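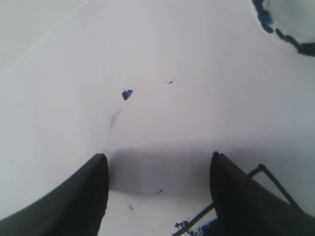

Ticket 376 – Arm goes to paint flecks instead of the tray
Opened by: Ghada Twal, color room, Virkedel
Equipment: Zostska arm, wrist camera, Cutport software
Status: Solved, leaving open for comments

Hi all! First things first, we love having the arm in the color room. It does the repeat squares now (172 of them in March, same fill every time) and I get to spend my mornings mixing and matching, the part of the job I came here for. So please read this as a ticket from a fan.

The problem: at the start of a job the arm is supposed to look down, find the tray and line up over it. Twice this week it lined up over a bit of blue paint on the table instead. Fingers open, perfectly centered on nothing useful, and then it waits for somebody to press Continue. If you don't notice, it waits all through lunch.

What I tried, in order:

9:10 Restarted Cutport. Same.
9:25 Ran the camera check. Passed, no warnings.
9:40 Dimmed the lamp over the table. It got worse, so I put it back.
10:05 Changed the tray color in settings from "navy" to "dark blue". No difference that I could see.
10:30 Called Imhof, who set up our cell. They asked for the wrist view with the arm parked at its start point and told me to look for anything blue that wasn't tray.

Well, there was plenty.

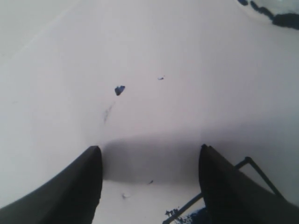 Findings

The rim of blue up in the top right corner is what it should be heading for. But the small piece left of center is nearly the same dark blue, and it's a whole shape, with nothing cutting it off. The start point is too far over, so the rim only shows in the corner, and Cutport picks the complete shape every time. There's more blue down at the bottom by the right finger, too.

So two things are going on – a start point that has drifted from where we taught it, and a messy table. The second one is on us. When we painted by hand a few flecks didn't matter, you just worked around them. The arm doesn't know to do that yet.

Fix

1. Re-taught the start point with the tray near the middle of the wrist view.
2. Set the smallest allowed shape in Cutport to 18. It was on 2 from the factory. The field is under Camera, then Find, then More.
3. Wiped the table between jobs. 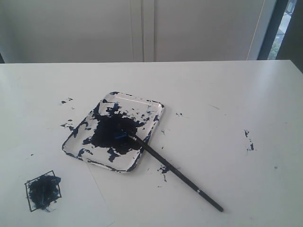 Tray, brush and test square on the white table.

All afternoon without a wrong stop! I've added the wipe-down to the shift sheet, next to the brush rinse. Whoever starts the job does the wipe. Dev side, could the size setting come out from under More? It took me a good while to find.

Comments

pressroom_lena: Same thing on ours with green. Changing the size fixed it, thank you!!

T.O.: Does the wipe slow you down much? We moved to the arm to get time back and I already have people grumbling about "cleaning up for the robot."

Ghada Twal: A minute or so. We grumbled too – then we took turns and it stopped being a thing. Come by and watch a run if you like.

Related tickets
Brush pickup fails after handle swap
Cutport: saving a start point per tray
Continue button with no sound alert
Fill strokes run past the square outline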